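Testing a Gripper Arm on Kitchen Chores: Lids

Can a machine put your kitchen away yet? Partly. This page explains how to test one chore, picking up a flat lid, so that your results mean something when you compare two setups. We used the Pudero arm in the Taranness workshop, but the steps work for any arm with a two-finger gripper.

Step 1. Fix the work area
Lay a mat on the table and tape it down. Mark the table just outside the mat with a pen, so you can put it back in the same spot if it gets pulled loose. Clear away everything except the item you are testing.

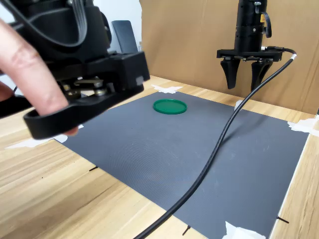
Step 2. Choose the item
Flat things are harder than tall ones. A cup gives the fingers two sides to close on, while a lid gives them very little. A round lid with a slightly raised rim, like the green one on the mat, is a fair place to begin – the fingers need to come down low and close on the edge. Leave thin plates for later.

Step 3. Run the trials
Do 100 tries per setup. Move the lid a little between tries. Count a try as good only if the lid is lifted clear of the mat and set down where you wanted it. Write down misses as well, with a word or two on the cause.

Step 4. Read the numbers
Over the whole of May we logged 694 tries and 577 were good. That is fine for a bench test. It is not good enough for a kitchen, where one drop in six means somebody is still picking up lids.

Next: Stacking bowls with the Mumomer fingers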